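From the Plivmont Neighbors Newsletter, November

Keeping the old things going

Well, the leaves are mostly down, the furnace at the hall has come on with its usual groan, and I find myself thinking (as I do every fall, bear with me) about all the things we own that still have some life in them. My toaster, for one. It came with me from Lurport two apartments ago, it browns one side more than the other, and I would be lost without it!

So I was tickled when the Helmy Street hall agreed to let us hold the repair afternoon again. We had lamps last time, and a sewing machine with a belt gone slack, and a lovely old radio that kept three people happily bent over the table until well past closing. Bring whatever you've got, as long as you can carry it up the steps. Please bring the cord too, even if you're sure the cord is fine. Doors open at 2 and we'll go until 5, with soup on the stove for anyone who wants to sit and chat while they wait.

Clothes and mending go to the table by the window, where the light is best. If you have buttons to spare, the jar is getting low, and we are especially short of the plain brown coat kind.

Computers are welcome as well. Desktops are the friendliest to work on, with the memory slots and the processor right there once the case is open, and a little dusting does many of them good. Do save your photos somewhere else before you come.

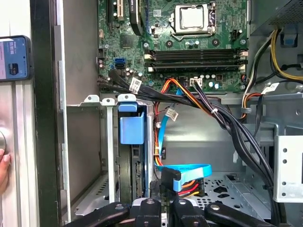
Getting there

The Pralter Road lot is closed for paving, so park behind the library or take the number 9 bus, which stops right across from the hall. Soup bowls are always needed, so tuck one in your bag if you have room.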